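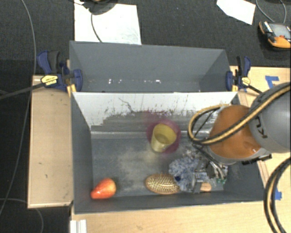 Myrto Tsolakis asks whether a hairbrush and a piece of fruit can share one bin. They can for a short time, while things are being sorted. They should not stay together, and the reasons have to do with what each thing is made of.

Sorting means putting things into groups by a rule. The rule must be chosen first. Three rules are common in the home.

Rule by use. A cup is used for drinking, so it goes with plates and bowls. A brush is used on hair, so it goes with combs.

Rule by material. Wood, cloth, metal and plastic are kept apart. This rule is used for recycling. It is less useful in a bedroom, where a wooden brush handle and a wooden spoon would end up in the same drawer.

Rule by how long a thing lasts. Fruit is alive when it is picked and goes on changing afterwards. It softens, and in the end it rots. A cup does not rot. Fruit is therefore taken out first and put in a bowl where air can reach it.

Fluffy things need extra care. A fibre is a very thin thread. Loose fibres come away from a shaggy surface and catch on the bristles of a brush. They also stick to damp fruit skin. Fluffy things are best kept in a bin of their own.

A bin with a flat floor and sides that slope inward is easy to empty, as small things slide down to where a hand can reach them. Scratches on the walls do no harm. Dust on the floor of the bin should be wiped away with a damp cloth before clean things go in.

To sort a mixed bin at home, use 2 empty boxes and a bowl. Food goes in the bowl. Kitchen things go in the first box and everything else goes in the second. The second box can then be sorted again by a new rule.

Text: Marina Zacharopoulos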